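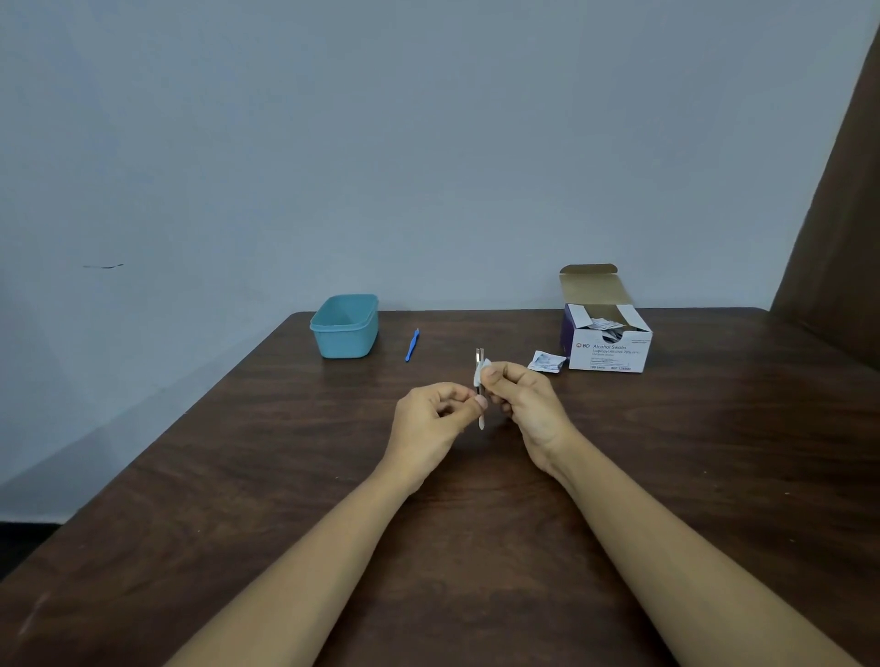
*Wiping the tweezers with an alcohol swab at the work table.*

## Written rule for cleaning hand tools used near a robot cell: what should it contain?

**Posted by Hanne Ikonen, Feb 18, 2018**

Our site in Grestville operates two small assembly cells that place optical parts. Operators use tweezers to clear misplaced parts from the fixture between cycles. The tweezers are wiped with 70% isopropyl alcohol swabs, but the practice has never been written down, and the shifts do not follow the same interval. An internal review in March will ask for a documented procedure. I would appreciate guidance on the following points:

- whether the cleaning interval should be tied to time or to cell cycles;
- where the cleaning should be performed;
- what record, if any, should be kept.

---

**Oluwatosin Ojo**

The Drustus plant has had such a procedure in place for some years. The relevant section reads as follows:

1. The cell shall be placed in a stopped state, and the stop confirmed at the panel, before any tool enters the guarded area.
2. Tweezers shall be wiped at a table outside the guarded area. Alcohol is flammable and shall be kept away from the cell's electrical cabinet.
3. One new swab shall be used per tool. The swab and its wrapper shall be discarded before the operator returns to the cell.
4. The tool shall be allowed to air dry before use.
5. Cleaning shall take place every 800 cycles, and after any contact with the floor or with bare skin at the tips.

We selected cycles over hours so that the controller could issue the prompt. The previous interval was 2,000 cycles, and residue was found on the gripper pads during inspection. Your own figure should come from your own inspections.

With respect to records, we keep the cycle count and the operator's initials. A typical line is "1,702, wiped, B.H."

---

**Aminu Adebisi**

We just do it at the start of the shift. Never had a problem with it.

---

**Babatunde Haruna**

I support the procedure given by Oluwatosin Ojo, with one addition. Please check the tool maker's instructions before approving alcohol for coated or plastic tweezers. Plain metal ones have given us no difficulty. The procedure should also name the person authorized to restart the cell.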